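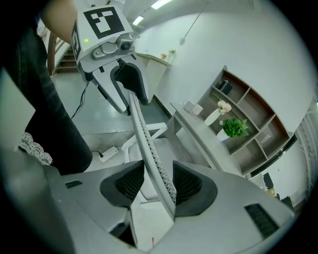
16th January

Kettani papers, box 2. Great morning! Got through the whole of the correspondence from her first years in the history department, and the letters are so much livelier than the finding aid lets on. It has them down as "routine, departmental." Routine my foot. There's a four-page letter to the dean about the reading room hours that I'd happily put in the exhibit as it stands.

Main find: a carbon of the syllabus for her port cities seminar, with the reading list still attached. Deming has been after that list since May. Scanned at 300, master on the Lesness drive, item no. 2788. Deming, go look at it, page three has her notes on who dropped the course and why (initials only, but we should still check with Said before it goes online).

Dating problem again. The Cillell lectures are given as two different years in the CV and in the printed program. I'm inclined to trust the program, as the CV was typed up for her retirement dinner and has the wrong middle initial for her too. Farhad thinks the series may have run twice. Could be! Then the second set of lecture notes would make sense, the ones on yellow paper that we had filed as drafts. Pull both sets and compare the openings.

Scanner: color still drifting a little toward green after a long run. Ran the target again after lunch and it came back fine. Brahim's trick of leaving the lid up between batches seems to help, no idea why.

Need: acid-free folders, legal size, order 200. Pencils. The good eraser has gone again.

Read the teaching award citation out loud to Sławomir over coffee and we both got a bit carried away. One former student wrote that she returned every paper with more words on it than he had handed in. I want that on the first panel.

Next: box 3, the Skivside sabbatical. Folder 4 is stuck to folder 5 along the bottom, don't pull it, ask conservation.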